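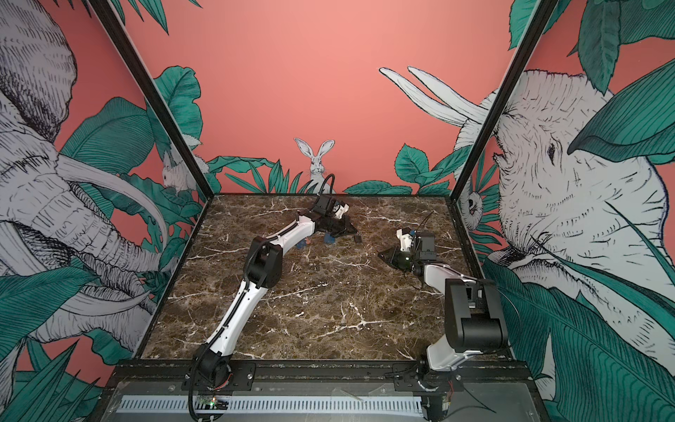
2 October 2023

Malaria smear recount, Wemetano clinic set

Went back through the 16 thick films Efren flagged in September. Three were too faint to read, so I restained them in fresh Giemsa at pH 7.2. Parasite counts on the rest agree with his to within 5 per cent, except slide 53, where I get nearly double. Adalberto to read that one blind.
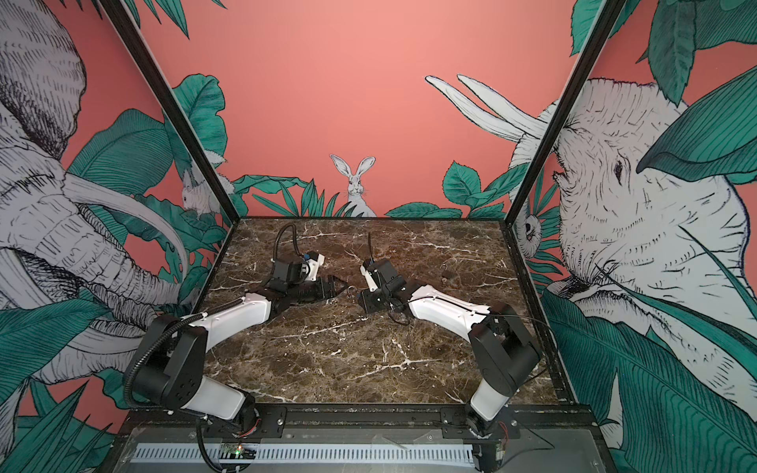
Rapid tests

Sequeira kits from the Foronville order are stored at room temp, grey cupboard. Colour of the control line is weak on two. Lot number noted on the lid. Still need the buffer vials.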